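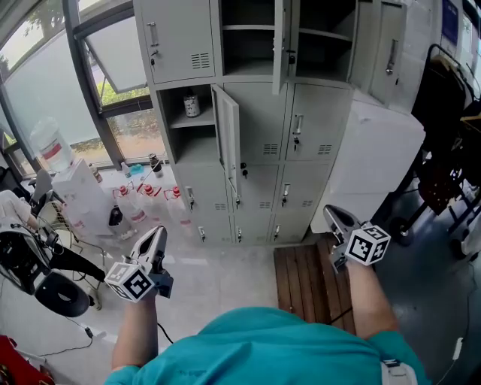 I'm Efua Arthur, and I'm so happy to finally share this: Zeltero is opening its locker room to the whole neighborhood on Monday! Anyone who bikes, gardens or cleans around here can borrow a compartment for the season and stop hauling bottles back and forth. They're good solid grey metal lockers, each with a handle, a small lock and vent slots in the door (I have strong feelings about vents, ask anybody who has shared a closet with me). The big window has an upper pane that tilts open too, and you get to look out at the green leaves while you sort your stuff.

Compartments cost $18 a season, with a $5 deposit for the key. We have 20 to give out in this first round, and Iddrisu Eshun is handling sign-ups at the front desk from 9 a.m. Please label your bottles and put the caps on tight! Big jugs can stay on the floor if you ask first.

Press questions: Ama Boateng, Zeltero front office.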